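Red Plates, White Bowls: A Talk with Khalil Sabbagh about Setting a Small Round Table

Interview by Zaid Semaan, for the Hamdan neighborhood pages

Khalil Sabbagh rents out tableware for family parties. His store on the main street in Pranmont is called Momodix, and it is 18 steps from the bakery, as he likes to tell the customers on the phone. I visited him in February, in the quiet weeks before the wedding season. We drank tea and he told me how he thinks about a table at home, where there is no hall and no waiter.

He started with the cloth. "People choose the dishes first and then they look for a cloth," he said. "I ask them to do the opposite. The cloth is the biggest thing on the table, and you will look at it the whole evening." He has a weakness for lilac with small flowers. Many customers think that red will fight with it. He lets them put one red plate on the cloth and wait a moment – usually they take the red.

The red pieces are the ones he speaks of most. He told me that his mother kept such dishes on a high shelf and took them down only for engagements. "When I was a boy I believed they were for looking, and that food would damage them," he said. In the store he now has 200 red pieces in different shapes, and he washes all of them by hand. The gold line on a rim is the first thing to suffer in a machine, he said, and after that the printed words.

I asked him about the plates with writing. He said that families often order them for the couple and then do not know where to put them. His advice is to leave them for the sweets or the fruit, somewhere the guests can still read the words when half of the food is gone. The red bowl with petals inside can stand near such a plate, and plain white bowls can go around the two.

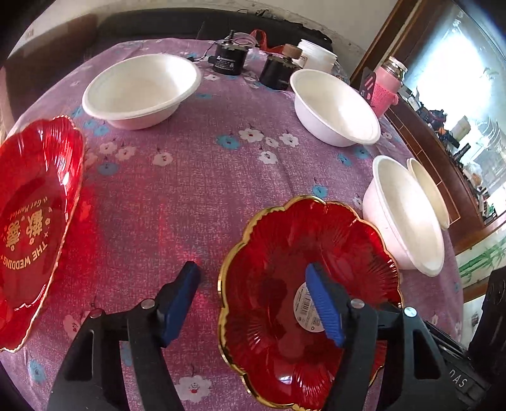

About the white bowls

For the white bowls he has less poetry. "White is rest for the eye," he said, and then he laughed at himself. He uses paper bowls without shame when the family is big and the kitchen is small. Once, for a party in Kallonley with 600 guests, he ordered too few, and his cousin Karim Aoun had to drive back in the night for more. Since that time he always takes extra packs in the van.

His rule is that bowls of the same kind should not stand in a straight line on a round table. A line makes the table look like a counter in a canteen. He prefers to put one bowl down, walk to the other side, and put the next one where he feels a hole. It takes longer, and Beverley Brunton, who works with him in the summer, has told him so many times. She sets a table in half the time and he admits that hers also look good.

He also looks for price stickers, which he called his enemy. He takes them off with a little cooking oil on a cloth, and after ten minutes he washes the dish in warm water with soap. He does not use a knife, even on thick glass.

Then we came to the middle of the table. Mr. Sabbagh wants one place where the eye can stop, and for this he likes a round woven mat with a big plate on it. The mat should be a little wider than the plate, so that a ring of it can be seen. With red plates he chooses tan or golden straw. Dark mats he keeps for white dishes only.

The large bowls go near the middle but not on the mat, he explained, for soup or rice. Small bowls he keeps to the side, where a short arm can reach them. "My aunt has short arms," he said. "I plan every table for my aunt." 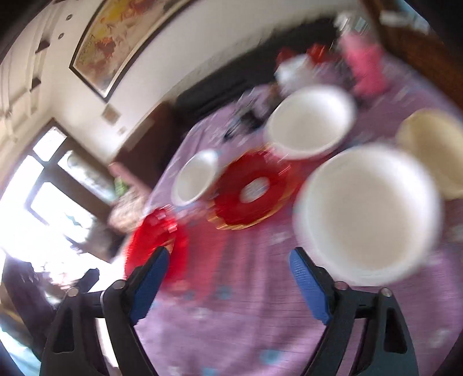

How many colors should be on one table?

Mr. Sabbagh stays with 2, and he does not count the white. In his opinion the cloth gives one color and the dishes give the other, and bottles or jars that come later from the kitchen should stand toward the back.

Before I left I asked what he does with a dish when the gold is worn off. He said that he stops renting it and takes it home. His wife has asked him to stop this too, but he had one in a bag by the door that same afternoon, wrapped in newspaper.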